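Chapter 7
Learning from Hand-Held Demonstrations

7.1 Why leave the robot out?

In the last chapter all the training data came from teleoperation. An operator moved a leader arm, a follower arm copied it, and the joint angles of both were written to disk. The method works well and the records are clean, but it ties every demonstration to the place where the arm is bolted down. A model trained in one room tends to learn that room.

This chapter deals with a different approach. The operator holds a gripper in the hand, with a camera fixed to it, and does the task directly. No arm is present. The path of the hand is worked out afterwards from the video and the motion sensor, and the opening of the jaws is read from the images. What is left is a series of poses and jaw widths, which an arm can be asked to follow later, provided that it carries the same kind of gripper and the camera sits in the same place.

The gain is in variety. Tahmineh Esfahani and Abbas Rostami, whose Nerberg study we use as the main example in this chapter, recorded in 40 home kitchens and returned to none of them. Their task was a plain one: take a chopstick and stand it in a utensil holder. They chose it for three reasons. Chopsticks are thin, so a small error in the height of the jaws means a missed grasp. They lie across each other, so picking up one can shift the rest. And the opening they must go into is small compared with the length of the thing being put there.
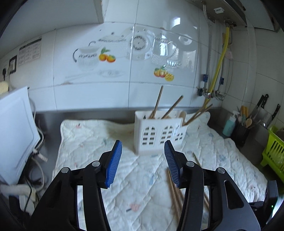

Fig. 7.1 The chopstick task in a home kitchen, from the gripper camera. The jaws are open over the mat.

Two points should be noted before we go on. The first is that the jaws are always in view. Because the camera is fixed to the gripper, the two pads stay at the bottom of the picture whatever the hand does, and the distance between them can be measured in every image. The second is that the background takes up a large share of each picture. A printed tile or a patterned mat has nothing to do with the task, and the model must learn to pay no attention to it. It can only do so if the backgrounds differ from one set of recordings to the next.

7.2 What counts as a demonstration

In the Nerberg study a demonstration began with the jaws open and ended when they had let go and moved clear of the holder. Most lasted some 15 seconds. Operators were told to move at an even speed and to keep the holder in view during the approach. Failed grasps were kept if the operator recovered within the same recording - Section 7.5 shows why these turned out to be useful.

Recordings were thrown away in two cases. One was loss of tracking, which was most common close to shiny surfaces, where reflections move as the camera moves. The other was a hand path that the arm could not have followed, usually because the wrist had turned too far.

Each operator made 60 recordings in a kitchen before moving on. The authors also tried a smaller number of kitchens with more recordings in each, keeping the total the same, and tested both models in a kitchen that neither had seen. The model trained on more kitchens did better. We return to this result in Section 7.4, after the reader has seen how the hand path is recovered.

7.3 Recovering the path of the hand

Let the pose of the camera at time t be written as a rotation and a translation relative to the first image of the recording.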